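FOR IMMEDIATE RELEASE

Javosby Shoe Bank Opens Spring Drive for Schoolchildren, With a New Drop-Off Counter at the Old McIver Building

Families across the valley invited to clear out the closet this March

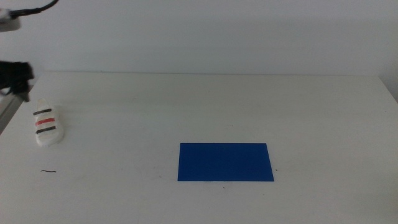
A bigger drive than last year

JAVOSBY – If you have a child in the house, you very likely have a shoe problem. There is the pair that fit at Thanksgiving and pinches now, the pair that came from a cousin and never quite caught on, and the pair by the back door that everyone trips over. The Javosby Shoe Bank would love to have all of them, and through the end of March it is making it easier than ever to hand them over.

The spring drive begins this Friday at 9 a.m. with the opening of a new drop-off counter on the ground floor of the McIver building, next door to the post office. Longtime residents will remember the building as the hardware store where you could buy one screw if one screw was all you needed. It has been closed for quite a while, and we are tickled to be the ones turning the lights back on.

Last year the Shoe Bank passed along 1,757 pairs of children's shoes to families in Javosby, Ustard and the farm communities in between. Every pair went out free of charge, with no forms to fill in beyond a first name and a shoe size. The waiting list going into this spring stands at 201 children, the longest it has been since the Shoe Bank began, and the need is greatest for sneakers and other everyday shoes that can take a school day and a playground both.

"People apologize to me when they bring in a bag," said Ya-wen Tseng, director of the Javosby Shoe Bank. "They say, oh, it's only two pairs, or, oh, the laces are a mess. Please don't apologize! We have a drawer full of laces. Two pairs is two kids who get to run at recess, and I am never going to be anything but happy to see you come through the door."

What to bring

The Shoe Bank takes children's shoes in every size from first walkers up through a youth 7. Sneakers, school shoes, rain boots, snow boots, sandals and cleats are all welcome, new or gently worn. A gently worn shoe, for our purposes, has a sole with some tread left on it and no holes you could put a finger through. Scuffs are fine. Grass stains are fine. Glitter is more than fine, and there is always somebody hoping for it.

Please tie pairs together by the laces or slip a rubber band around them before you bring them in. We ended last spring with a whole shelf of single shoes, and while a few of them did find their partners in the weeks that followed, most did not.

We are not able to take adult shoes, ice skates or roller skates. The thrift shop in Ustard is glad to have those.

Where to bring it

The new counter in the McIver building will be open weekdays from 9 a.m. to 6 p.m. for the length of the drive. Parking is behind the building, and the back door has a ramp. If you can't make it downtown, there are also 12 collection barrels around the area, including ones at both elementary schools, the Javosby library, the feed store on the Ustard road and the lobby of Zullik Dry Cleaning. Barrels are emptied twice a week, so if you find one full, please hold on to your bag for a day or so and try again, or give us a ring and we will send someone by.

Zullik Dry Cleaning has once again offered to clean donated shoes at no cost, as it has every spring since the drive was a folding table in the school gym. Lachlan Dunbar, who runs the shop, cleaned 136 pairs in the first week of last year's drive and says he is ready to beat that number.

"I grew up third of four boys, so I never had a pair of shoes that was mine first until I bought them with my own paycheck," said Dunbar. "There's nothing wrong with a hand-me-down. But you can give it a scrub and put in a clean pair of laces, and a kid opens that box and feels pretty good about it. That's an easy thing for us to do. We have the brushes and we have the sink."

How families can get shoes

Fittings take place on Saturday mornings from 9:30 to noon, in the room just behind the drop-off counter. No appointment is needed. Children are measured, shown what we have in their size, and invited to pick for themselves, which can take two minutes or the better part of an hour depending on the child. We have coffee for the grown-ups and a basket of picture books for anyone who is waiting on a brother or sister to decide between the blue ones and the other blue ones.

Families who would like to come at a quieter time can call the Shoe Bank and ask for a weekday visit. School nurses and teachers may also request shoes on behalf of a student, and those are delivered to the school office in a plain bag, usually by the following day.

Other ways to help

Not everyone has small feet in the house, and we hear every year from folks who would like to pitch in all the same. New children's socks are always needed, and so are laces, particularly the longer ones for boots. Anyone with a free hour or two is welcome to stop in at the counter and help match, sort and box. It is pleasant, sociable work, most of it can be done sitting down, and there tends to be banana bread.

Cash gifts are used to buy new shoes in the sizes that are rarely donated, chiefly the wide widths and the larger youth sizes. They may be left at the counter or mailed to the Shoe Bank in care of the McIver building.

About the Javosby Shoe Bank

The Javosby Shoe Bank is a nonprofit that collects children's shoes and gives them free of charge to families in Javosby, Ustard and the surrounding area. It is supported by local donors and businesses and is open all year.

Media contact: Ya-wen Tseng, Director, Javosby Shoe Bank. Reporters and photographers are welcome at the counter on opening morning. Please check in at the front when you arrive.

###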